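Choir Camp Sunday Is Coming Back, Only It's Online This Time

I signed up this morning for the Quintero Hymn Weekend, and I think I may have been the first one in, because the form thanked me before I'd finished typing my zip code. If you've sung in a small church choir anywhere near Runport, you probably know the weekend already. It's the one in November where people from all kinds of congregations squeeze into the fellowship hall at Stivau Presbyterian, learn ten hymns they've never heard, and then go home and try to talk their own music directors into using at least one.

This year there's no squeezing. The planning team announced that the whole thing will happen over video, with everybody muted for the singing (I know, I know) and the small groups meeting in breakout rooms afterward. Retno Ong is leading again, which makes me very happy. She got my alto section through a Finnish Advent hymn two years ago when most of us couldn't pronounce the first line, and we still sing it. 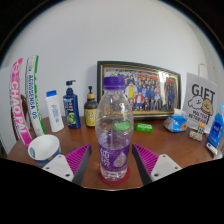 Water on the table at home.

The part I'm most excited about is the new hymnal supplement. It's called Flivent, after the street where the first meetings were held, and it's a slim little book of texts written by people in the pews. My congregation sent in two. One is a communion hymn to a tune everybody knows, and the other is a lament that our pastor used back in Lent and that made me cry in front of the tenors. I haven't heard whether either one made it in. The list is supposed to go out to the churches before the weekend so choirs can look things over.

Some 600 people are on the mailing list, and in a normal year the hall fills up well before that, so moving online does open a door. My cousin in Oregon is going to join us! She hasn't sung in a choir since high school and she has already asked me whether she needs a robe.
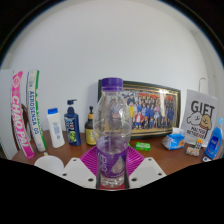
Page last changed: Tuesday, July 14, 2020

Registration is free for anyone who sings, plays, or just likes to listen. There's an offering link on the form, and the money goes to the same place it always has, the organ fund at Stivau. The fund stands at $1,177 and the pedal board repair comes first. I played that organ for a wedding once and there's a low D that simply isn't there, so you learn to lean on the note above it and hope.

Saturday opens with morning prayer, then Retno's first session, then a long lunch break so people can get away from their screens. The afternoon is for small groups. I've put myself down for psalm settings, mostly because our choir has been using the same five chants since I joined and I'm ready for a sixth. Sunday is one service, with recorded anthems from the churches that can manage it. Ours is going to try – we have a phone, a hymnal, and a bass who says he can edit video.
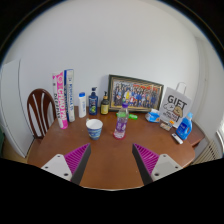 How to send in an anthem

Each singer records alone at home, listening to the piano track on headphones, and one person from the church gathers up the files. Keep the whole anthem under 3 minutes. Hymns in the public domain are fine, and so is anything from Flivent once the list is out. Please don't send the big Easter anthem with the brass part, even if it was your best one. Retno has asked very nicely for quieter music this year.

I did a practice run in my kitchen last night and found out that I breathe like a horse. So there's that to work on before November.

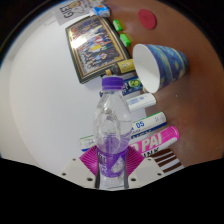
Raili Tikkanen wrote in to ask that the small groups leave time for plain conversation, and said that what she has missed since March is the ten minutes after choir when people stand in the parking lot with their folders and catch up. She would like one breakout room kept open through lunch with no topic at all. I've passed that along to the planning team, and I'll be in that room with a sandwich if they say yes.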